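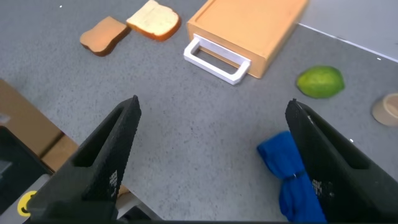 Ticket 285: Demo cell, toaster task, arm stops short of handle
Opened by: Efua Ackah
Assigned to: Yaw Opoku
Site: Retby demo counter
Priority: visitor day

Summary: During the morning rehearsal for the open day the left arm was told to go to the white handle on the wooden toaster. It went into a protective stop on the approach. Same result on a second try. The Farías group is due after lunch and toaster is the first thing on their list.

Efua: Log shows a joint speed warning, then the stop. No contact reported. The bread slices and the lime are where the setup sheet has them. I have not moved the toaster.

Yaw: Which task file is loaded? The one from June had the old approach height in it.

Efua: June file. The Nusto panel lists it as current.

Yaw: It isn't. So-ying saved a newer one under the Istberg folder and the panel doesn't look there. Copy it over and restart the task server. Leave the gripper open when you restart or it will home against the last saved width.

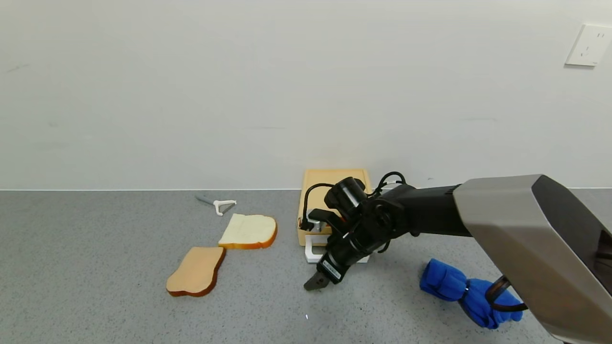

Efua: Copied and restarted. Speed warning is gone. Wrist camera feed dropped out for a bit after the restart and then came back without me doing anything.

Yaw: How long?

Efua: Roughly 9 seconds. Timeout in the config is 2000 ms, so the task should have aborted and it didn't.

Yaw: Separate problem. Open a new ticket for that and link it. For today, wait for both wrist feeds before pressing start.

Ngan-ling Chung: I'm doing the talk for the visitors. Can I stand at the end of the counter or does that trip the scanner?

Yaw: Stay behind the tape. The scanner zone is wider than it was last time.
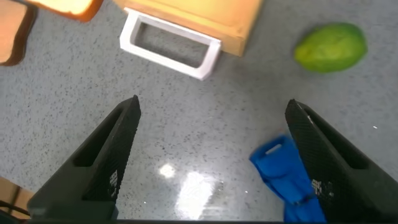
Efua: Slow approach with the new file, 2 runs, no stop on either. Going back to normal speed for the visit.

Irja Väisänen: Please put the file path in the setup sheet before you close this.

Efua: Done, page 2.

Status: Resolved 31 Aug 2024
Linked: wrist feed timeout (open)

Filed under: Demos & Visits > Arm faults
Search tickets... Go
Contact the lab desk | Back to top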